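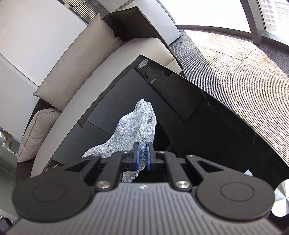 Progress on the Gralta pack towel and the rest of the camp textile line, second report under the development grant. Short version: fabric is settled, packaging is not, the hang loop is a mess but fixable. We went with light gray for the fluffy version, same shade family as the towel between the blue pads, and dropped the rust and the forest green for this season. Dealers who saw the swatches wanted one neutral and one bright. The bright is still open. Leaning orange.

## Where things stand

- Gralta towel, large: fabric final, sewing spec final, first run at the mill
- Gralta towel, face size: same fabric, waiting on the die for the corner snap
- Nilholm sleeping bag liner: second prototype back, third one in work
- Trutwood camp stool: no change since last report, see below
- Dealer catalog pages: draft text done, photos half done

The mill delivered 447 meters of the brushed fabric, short of what we ordered but enough for the first run and the field samples. Balance is promised for the end of June. We're not holding the run for it.

## Towel

Edge binding changed. The old binding curled after machine washing, every sample, so we moved to a wider tape with a double row of stitching. Adds a little weight. The sewing shop in Mazza quoted the change at no extra cost for this run only, after that it goes up and we need to decide if we keep it or find another way to finish the edge.

Hang loop: pulled out on 6 of the 40 field samples. All at the same spot, where the loop crosses the corner seam. Moving it in from the corner and adding a bar tack. New samples cut last week, not sewn yet. This is the one item that could push the ship date.

Drying time is better than the first fabric, but that was measured indoors on a line with a fan nearby, so don't quote it to anybody yet. Proper outdoor numbers to come from the July trips.

Dealers asked for a mesh stuff sack instead of the coated one. Makes sense, a damp towel in a coated sack smells by day two. Mesh costs less too. Switching.

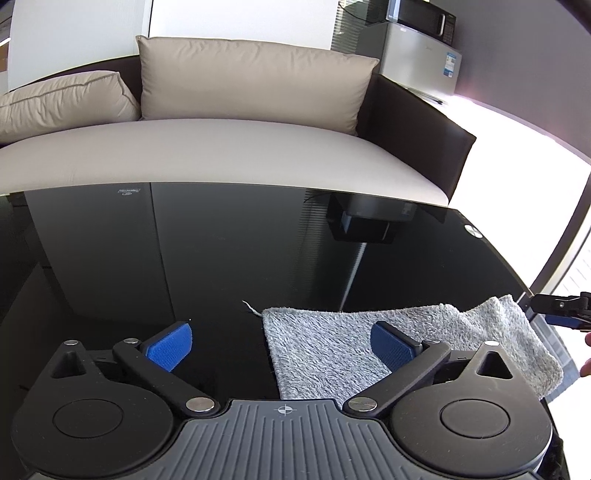 Packaging is the other hold up. The belly band prints fine but slides off when the towel is rolled instead of folded. Printer is sending a version with a tab. If the tab works we keep the band, if not we go to a hang tag through the snap and skip the band altogther. Either way the art is the same and the barcode is already assigned, so no redo of the dealer order forms.

## Nilholm liner

Prototype 2 was too narrow at the shoulder. Testers over six feet couldn't roll over in it. Third version has a side gusset and a longer zipper. Fabric is a lighter weight knit from the same mill. Packed size went up a bit, still fits the sack we planned.

Not sure yet about the hood. Half the testers never used it, the other half wouldn't give it up. Will probably offer it as the only version and see what the dealers say at the fall show.

## Trutwood stool

Paused, as agreed. The leg tubing supplier wants a minimum we can't meet on our own. Have asked two others. One came back with a decent price but a long lead time, nothing from the other one. The budget line for tooling is untouched and stays that way until there is a supplier on paper.

## Money

Spent to date is roughly 40 percent of the grant. Most of it is fabric, sewing samples, and the dealer mailing. Shipping came in over budget on account of sending field samples out twice. Testing came in under. Nothing moved between lines so far, but I'd like to move part of the stool tooling money to packaging if the tab version needs a new cutting die. Will send that request seperately with the printer's quote.

## Next

- Sew and pull test the new hang loop
- Sign off on the belly band or drop it
- Prototype 3 of the liner out to the same testers
- Pick the bright color, needs to happen before the catalog goes to print
- Finish catalog photos: towel rolled, towel on a pack, liner in the bag
- Care label wording, still missing the Canadian French

## Need from you

1. OK on the mesh sack switch, it changes the spec sheet you have on file.
2. Whether the final report can cover the fall show. It falls after the grant closes but that's where the first real orders get written.

Receipts and the updated budget sheet go out with the quarterly packet. Fabric swatches too, if they get here in time.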